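Print this page | E-mail this page

Drukum Gripper Comparison: Progress Report to the Menlow Fund
Prepared by Parisa Hassanpour
Last updated: 2/11/19

We are very happy with where the comparison stands. Both gripper types are now running on the same arm controller, and Shagufta Bukhari has finished the grasp log that your reviewers asked for, so each attempt is scored the same way no matter who is on shift!

The first round was 60 grasps, 30 with the stock fingers and 30 with the longer Yousafzai set. The long fingers did better on soft and bulky items, and we had not expected the gap to be so wide.
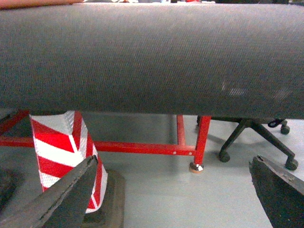 Scoring soft items took more thought than hard ones. A grasp now counts only if the item stays put for eight seconds, and we went back and rescored the early attempts to match.

Lidded boxes are the current work. A latch gives the fingers something to catch on, for better or worse, and we are trying approaches from straight above and from the side.

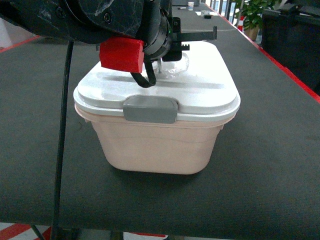 Arm and parallel gripper over a container with a latched lid.

The wrist cameras have been the nicest surprise (Shagufta pushed for them from the start). Large round shapes can fill most of the picture at close range, so we are comparing two lens settings on the same objects.

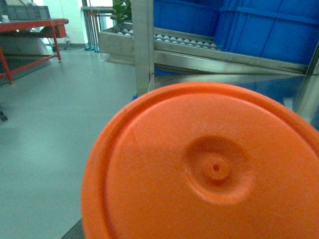
Wrist camera view of the end of an orange container, with the roller rack behind.

Our request to Sondton for a wider lens is in, and we would like to run another 40 grasps with it before choosing a setting.

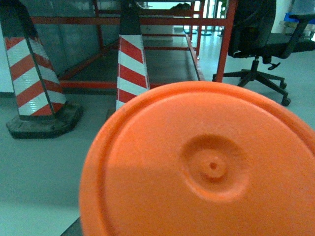

Spending is on plan, with the lens coming out of the parts line. The full grasp log and our pick of fingers will reach you in June.

Contact: Drukum project office | Copyright Drukum | Back to top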